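Brarkville Community Hall — Craft Fair Floor and Table Inspection
November 29, 2022

Doors and exits
Front doors open fully: PASS. They also open by themselves in a west wind, at no extra charge.
Rear exit clear: FAIL. Blocked by the Curnberg Quilters' yarn bin. Moved. Moved back by lunchtime. Moved again.
Exit sign lit: PASS, if you like a sign that hums.

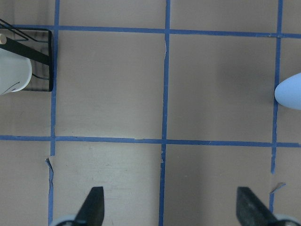
Capacity sign posted: PASS. It says 131, and last year's pie auction is best left out of this report.

Electrical
Extension cords taped flat: FAIL. One cord crosses the main aisle at shin height. The stallholder called it temporary — so is an ankle.
Space heaters: 38 inches from curtains, PASS. The rule is 36, so let's not celebrate.
Coffee urn: Dratura, 800 watts, cord intact. Coffee not inspected.

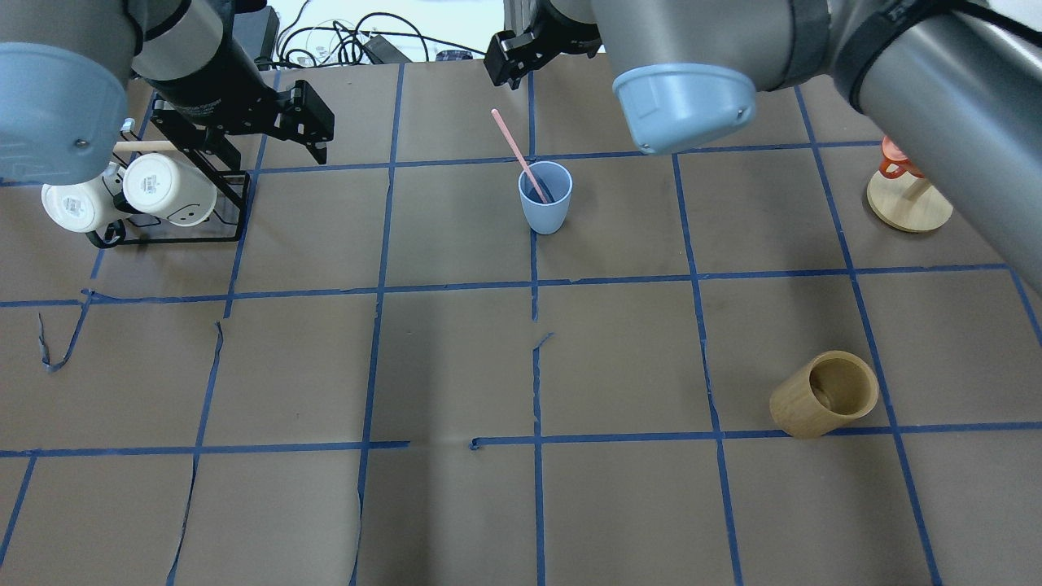 Tables and coverings
Paper coverings have to lie flat and be taped down on all sides, with nothing hanging where a sleeve or a toddler can grab it. Duda Rentals supplies the tables and takes no interest in what goes on them. Tape gets a COMMENT: a torn end of blue painter's tape is curled up and hanging loose near the left side of the brown paper, and another strip has a short gap in it. Trim the first, patch the second.
Table legs locked: PASS on the second try.

Fire
Extinguisher tagged and charged: PASS.
Extinguisher reachable: FAIL. It is behind the wreaths, all of them dried, all of them for sale.

Result: conditional pass. Reinspection fee is $490, payable to the town.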